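Speaker notes – keeping a paper diary, Mustandale library talk, July 2021

Slide 1. Say hello, thank everyone for coming out, and wait for the folks at the back to find chairs. Start with the shoebox story (keep it short this time!).

I began my diary one January, as so many people do, and gave it up after 8 days. What got me going again was a smaller notebook and a much smaller promise – two lines a night, and if the two lines were about soup, well, then they were about soup.

Slide 2. Read the soup entry. Pause for laughs, if there are any.

Talk about length. A page holds 200 words in my handwriting, and I almost never fill one. Mention that I tried typing mine in Hiveo for a while and missed the crossings-out, which I've grown fond of over the years.

Slide 3. Pens and paper. Use whatever you like to hold, and keep it by the bed.
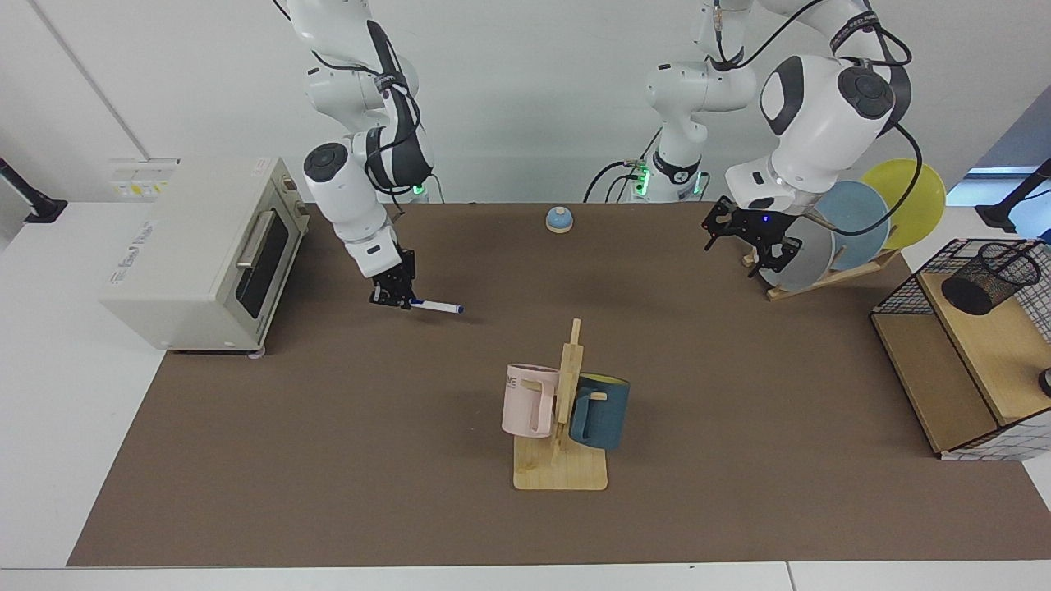 A woman at the Flomton talk said she could never write at night, she was far too tired, and did mornings count? Of course they do! Tell them so warmly, then go on to rereading old volumes.

Slide 4. Questions. Pass the notebooks around and ask for them back.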